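# Galería: preparación de lotes de despensa

El almacén de Skomelis, en Brarnavville, reúne, clasifica y embala productos de alimentación destinados a los hogares inscritos en el programa Otus. La presente galería recoge el trabajo de embalaje, que se realiza durante la mañana del sábado y concluye antes de la apertura del mostrador de entrega. En la campaña de octubre se prepararon 205 lotes, distribuidos en 43 rutas de reparto.

Cada lote se compone en una caja de cartón corrugado. El contenido varía según las existencias, si bien el aceite, los productos en estuche y los paquetes pequeños se disponen siempre conforme al mismo criterio: las piezas de mayor peso se asientan primero y las ligeras ocupan los espacios restantes. El cierre se efectúa con dos tiras de cinta sobre las solapas exteriores.

## Embalaje

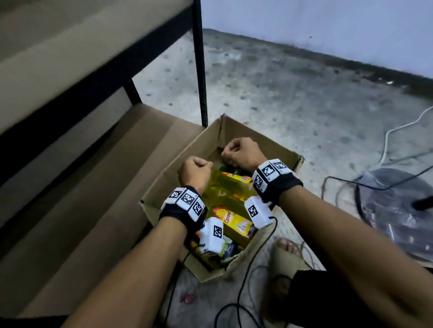

Desde el punto de entrega de Olatunji se hizo llegar una observación sobre el aceite: las botellas tumbadas viajan sin daño siempre que el tapón no quede contra una esquina, y convendría indicarlo en la hoja de preparación. La propuesta fue aceptada y la hoja incluye ya esa línea, junto a la relativa a los envases de vidrio.

**Botella de aceite en diagonal.** La botella grande cruza el centro de la caja, con estuches amarillos a ambos lados y los paquetes pequeños agrupados en una esquina delantera. Las solapas permanecen abiertas hasta la revisión del contenido.

## Criterios de preparación

La hoja de preparación se entrega al inicio del turno y se conserva con el albarán de la ruta correspondiente. Recoge las siguientes indicaciones:

- Los paquetes de 900 gramos se colocan planos, nunca de canto.
- Los estuches con aristas dañadas se apartan para su revisión – el producto puede aprovecharse si el envase interior está íntegro.
- Los artículos de limpieza se embalan en caja distinta, aun cuando pertenezcan al mismo hogar.
- La fecha de consumo preferente se comprueba antes de introducir cada artículo. Una vez cerrada la caja, no se abre de nuevo salvo por error en la etiqueta.

Las cajas terminadas se agrupan por ruta junto a la puerta de carga. Las que corresponden a Olatunji salen en primer lugar, por ser el trayecto más largo, y llevan la etiqueta en el lateral corto para facilitar su lectura en el vehículo.

Las cajas vacías en buen estado pueden devolverse en el mostrador de Brarnavville o entregarse al personal de reparto, preferiblemente plegadas y sin restos de cinta. No se admiten cajas que hayan contenido productos frescos.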